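6 min read

Visit to the Werkska keycap workshop and the open day in February

I write with my hands every day, for work and also for pleasure, and for many years I did not think one time about what is under my fingers. Then my old laptop lost its letter N, and I bought an external keyboard, and after that another one. So when I read that Werkska opens its doors to visitors in February, I wrote to them the same evening and got a place in the morning group.

Werkska makes keycaps, only keycaps. They do not make the case, the switches or the electronics. The workshop is in an old dairy at the end of a bus line, and the bus stop is still called Dairy, so ask the driver for that. From the stop you walk along a wall with ivy, then through a gate which looks closed but is open. I stood in front of it for a while before a man with a bicycle pushed it for me.

We were received in the former milk hall, where there was coffee and a very good cake with poppy seeds. The floor still has the channels for the water, and you must look where you put your feet. Our guide was Loukia Mitsotakis-Vlachou, who designs the legends. Legends is the name for the letters and signs on the keys - I did not know this word before. She speaks quietly and the machines are loud, so my advice is to stay in the front of the group.

The first room is for the plastic. It arrives as small grains in sacks, and it must be dried before it goes into the press. Loukia let us put a hand in a bucket of grains, and it felt like dry lentils. If there is water left inside, the surface of the finished key gets small silver lines, and she had a box of such bad keys to show us. I thought some of them were beautiful, but the customers send them back.

The color is mixed in with the grains before pressing. On the wall hang chains of sample keys, one chain for each color, with the date written on a paper label. For the color that they sell as cream there were 40 samples on the chain. To my eye they were all the same. Loukia took two from different ends and held them next to the window, and then I saw that one was more yellow and the other had something pink in it. She told us that cream is the most difficult of all colors, more than red or black, and that they once stopped the press for a week over it. Gray, she said, is the second most difficult.

The press itself is in the next room, a long green machine from the seventies that was bought from a factory for bottle caps. It was rebuilt by Cârstea, a small engineering firm in the same valley, and their name is painted on the side by hand. It closes, it waits, it opens, and a little tree of keys falls in a tray. A woman with ear protection breaks the keys from the tree with two fingers and throws the rest in a barrel for grinding. She did this all the time while she was looking at us and not at her hands.

I asked how many keys are in one mold. The answer depends on the row. A keyboard is not flat as I had believed, and in the profile that Werkska makes, each row has its own height and its own slope. This is why you can't simply exchange a key from the top row with a key from the bottom row, even if both have the same width. My neighbor in the group, who had brought a bag full of keys from home with exactly this problem, became very silent.

After the press comes the printing. There are several ways to put a letter on a key. You can print on top, and then it disappears with the years, as every person knows who has seen the letter E on an office keyboard. You can press the letter in a second plastic, so that it goes through the whole wall of the key. Or you can use heat to drive the dye into the surface, and this is what they do here. The dye comes on a thin film, the film is laid over the keys, and an oven does the rest. A dark letter on a light key is easy this way. A light letter on a dark key is not possible, or so I understood it. A student in our group argued with Loukia about this for some time and I could not follow all of it.

For me the best part was the drawing room, on the upper floor where the dairy had its office. Here it was warm and I could hear every word. Loukia draws the legends first by pencil, very large, each letter as high as a dinner plate, and afterward on the computer. She showed us the alphabet for a set called Plikus, which has 158 keys in the full box. You need so many because people in different countries have different layouts, and some have two space bars or a short shift key. She had three versions of the number 6 lying on the table and asked us which one we liked. Our group could not agree. She put the paper away and did not tell us which one was chosen, and I would still like to know it.

She also explained why words on keys are a problem. "Esc" is short and has space, but other words must be made smaller or changed into arrows and signs. In Greek, where she comes from, and in my own language as well, the words are long and the keys do not grow with them. For an old customer in Finland she once drew a whole set with full words, and she said that it looked like a page from a telephone book.
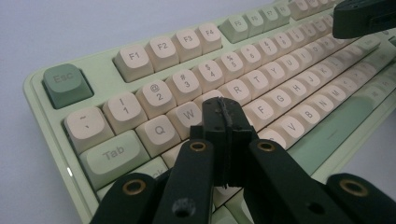
On the question of colors she has strong opinions. A set should have one quiet color for most of the letters and one other color that you meet only in a few places. If there is too much of the second color, the eye runs around and does not rest. She does not like red for the enter key. A visitor was wearing a sweater with a red enter key on it, and she excused herself to him, and he laughed.

At midday we went back down to the milk hall, where the second part of the open day took place. Long tables were set up and you could try things. There was also a stand from Tadorik, who make wrist rests out of felt and cork. I bought one in the small size. The seller asked to see my hand before he sold it, and sent me from the medium to the small, and he was right.

Now some practical information, for those who want to go next year. The visit costs nothing but you have to register, and the groups are small. The tour took longer than it was announced, so do not plan to catch the bus directly after. There are 40 steps to the drawing room, without an elevator, and the stairs are steep. Loukia offers to bring the drawings down for people who can't climb, but please write it in your registration so that she can prepare it. Pictures are permitted everywhere except at the ovens. You can buy keys by weight from the boxes with mistakes, and they are cheap. I took home a paper bag with them, mostly arrows and the letter Q, because these were on the top and I was too shy to dig.

The soup at lunch was lentil, with bread from the village. If you don't eat there, you should bring something with you. The next shop is two stops back in the direction of the town, and it was closed when I came by.

I had one small criticism and I also wrote it in the guest book. The signs in the corridors are only in the local language, and I went two times into the wrong door, once into the room where the staff eat. They gave me a pickle. I think that a few arrows would be enough, and arrows they have in very large quantity.

On the way back I sat in the bus beside the student who had argued about the light letters. He had written down everything in a notebook, with drawings of the press and of the film, and he let me copy the part about the drying. I had planned to read but we talked until the station - mostly about his grandmother's typewriter, on which the number 1 does not exist and you have to use the small letter L. I have looked for it since then in an antique shop and found such a machine, and it is true.

We use cookies to remember your settings and to see which pages are read. By continuing you agree to this. Accept / Settings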